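Closden Computer Reuse - your questions answered

Last updated 13 August 2022

We get a lovely lot of post and email about old desktop computers, and much of it asks the same handful of things, so we've gathered the answers on one page. Please do have a read before you lug anything heavy down the stairs. If your question isn't covered, write to us anyway - we don't mind in the least.

What sort of computers do you take?

Desktop towers, mostly, of any make and nearly any age. Working or not working is fine, and so is "it was working when it went in the loft". We gave 743 machines a second home last year, and plenty of them came to us looking very sorry for themselves. We can't take the big old glass monitors, I'm afraid, and printers have defeated us completely.

Mine is missing a few bits. Is it still worth bringing in?

Very likely, yes. A tower with no processor, or no memory, or no lid for that matter, still has a power supply, a case, a board and a good many screws in it, and all of those are useful to us. Just pop a note on it saying what you've taken out, so that we don't spend an afternoon wondering why it won't start.

Should I take the hard drive out before I bring it?

That's entirely up to you. Some people like to keep hold of their drive, and we quite understand. If you'd sooner leave it in, we wipe every drive or, where it can't be wiped, have it destroyed, and you can ask for a slip of paper to say so. Do copy off your photographs first, though! Once a drive has been through our hands there is no getting anything back, and we've had some very sad telephone calls on the subject.

I'd like to take it out myself. Is it hard?

It really isn't, and I say that as somebody who was frightened to lift the lid off her first one. Shut the computer down, switch it off at the wall and pull out the mains lead and everything else at the back. Press the power button once or twice with the lead out. Then lay the tower on its side on a table with plenty of room and good light, and take off the side panel. It may be held by a couple of screws at the back, or by a catch.

Before you reach in, touch a bare metal part of the case. Find the drive, and unplug the two cables that go to it, one for power and one for data, holding the plugs and not tugging at the wires. Many makers fit the drive in a plastic caddy, often a bright colour, which you squeeze or unclip and slide out with the drive still inside it. Others use four screws. If it won't budge, look for a screw you've missed before you start pulling.

Do you want the caddy back?

Oh, yes please. Caddies are the thing we run short of more than anything. They tend to be made for one family of cases, and a replacement can cost more than the second-hand drive that goes in it. Once the drive is free of its caddy, clip the empty one back into its place in the case and it will travel quite safely.

How do I tell a 3.5-inch drive from a 2.5-inch one?

The 3.5-inch drive is the chunky sort, a bit like a paperback in the hand, and it's what you'll find in most older towers. The 2.5-inch one is much smaller and slimmer and is the usual size for laptops. The label will nearly always give you the maker and the capacity, and if you're writing to ask us about a drive, copying down the model number from it saves a good deal of back and forth.

Can I undo the power supply as well?

You can unscrew it and lift it out whole, once its cables are unplugged, but please never open the metal box itself. It can hold a nasty charge even after it has been unplugged. We leave ours shut too.

What about the processor?

We'd rather you left it where it is, if you can bear to. The socket underneath often has rows of very fine contacts, and one careless thumb can finish off a perfectly good board. If it has already come out, keep your fingers and sleeves well clear of the socket, and put the plastic cover back on if you still have it.

Where do the parts go afterwards?

Anything sound goes into machines for local families and clubs. Spare boards and power supplies go to the repair bench at Niltton, and what's truly past it is collected by Perić, who sort it for metals. Cases too bent to use go along with them. A few odd parts find their way to the evening classes at Clasine, where people learn to put a computer together from the bare case up.

When can I drop things off?

Any weekday morning, at the side door. We close for most of December, and please don't leave anything on the step while we're away - the rain gets to it long before we do. 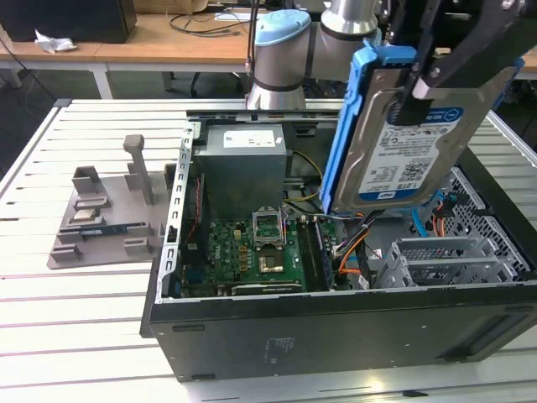 If you've got more than three or four towers to bring, do let us know beforehand and we'll clear a shelf for you and find the trolley. Parking by the side door is free for twenty minutes, which is normally ample, and there's a ramp if you're bringing things in on wheels.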